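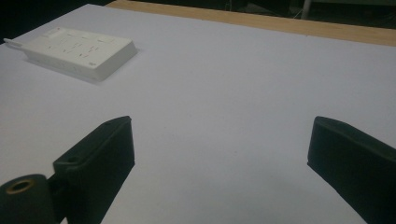
Gripper comparison: progress report to the Danau fund

Home | Projects | Reports | Contact

Apr 30, 2020

Work covered

Since the October report we have compared three hand-held grippers on the same set of table tasks. The Prura has two thick dark fingers and opens widest of the three. The Husano is lighter and closes with a trigger. The third is our own, built on a Kratochvíl hinge. All three carry the same camera, fixed behind the fingers and looking forward over them.

We logged 596 attempts in total. Of these, 168 were made with the Prura, which arrived last and has had the least time on the table. The rest are split between the other two.

Table and objects

Most attempts are made on a pale white surface laid over the wooden table. On bare wood the camera set its exposure differently from one attempt to the next, and dark objects were hard to pick out in the recordings. The white surface has improved this. It is still brighter in the middle than towards the near edge, and we would like a second lamp.

There are seven objects in the set. The white power strip is the one that gives most trouble, as it is pale on a pale ground and can only be held across its short side. We have kept it in for that reason. The soft objects were dropped after the first month and may come back later.

Findings so far

The Prura holds large, flat-sided things well. Its fingers are bulky and take up both lower corners of the camera's view, so the operator loses sight of anything small that sits close to them. Raising the camera would help, but it would also change the recordings we already have, and we have left it alone for now.

The Husano is the easiest to use for long sessions. Its grip is weaker and it let go of the heaviest object more often than we can accept. Our own gripper sits between the two. The hinge has worked loose twice and was tightened with thread lock.

Spending

We are within budget. The cost of the replacement finger pads was over the estimate and has been met from the travel line.

Next period

- Bring the Prura up to the same number of attempts as the others.
- Fit the second lamp and repeat the power strip task with each gripper.
- Decide on the camera height before any more recording is done with small objects.
- Send the full attempt log with the next report.

3 comments | 7 shares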